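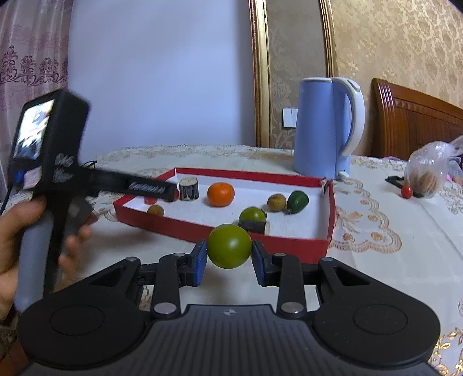
Figure 5. Round green fruit, pale highlight near the center, small blemish at lower left.

5. Sorting and Boxing Round Fruit

This section applies to loose fruit packed by hand in the Brodeo shallow box. For bunched fruit, see Section 6.

5.1 Before you start

1. Wipe the table and let it dry.
2. Set the shallow box flat, with the long side toward you.
3. Place one liner sheet in the box, smooth side up.
4. Put the reject tray within reach but off the packing surface.

Note: Liner sheets are supplied in packs of 600. Do not cut a sheet to fit two boxes.

5.2 Checking each fruit

1. Pick up one fruit at a time by opposite sides. Do not lift by the stem end.
2. Turn the fruit once through a full circle under even light.
3. Compare any mark with the grade card. A small blemish like the one in Figure 5 is allowed in Grade B if the skin is unbroken.
4. Do not mistake a highlight for a pale patch. Tilt the fruit – a highlight shifts, a patch stays where it is.
5. Place split or leaking fruit in the reject tray.

Caution: Press only hard enough to hold the fruit. Bruising may not show on the skin until the next day.

5.3 Filling the box

1. Start at the far left corner and work toward you.
2. Lower each fruit until it touches the liner, then let go. Do not drop or roll it into place.
3. Pack one layer only. The standard box takes 17 fruit of medium size.
4. Turn blemished sides up so that they can be checked again at closing.
5. Weigh the box. If the reading is over the limit on the box label, remove one fruit and weigh again.

Note: Boxes stored under the Flisoron label use lid part 762. Lids from the older Karnano series do not seal on this box.

5.4 Closing

Fit the lid at the back edge first, then press down along the front. Write the grade and packer initials on the end panel. Keep closed boxes level and out of direct sun.

Section revised in September by Jaruwan Kaewmanee.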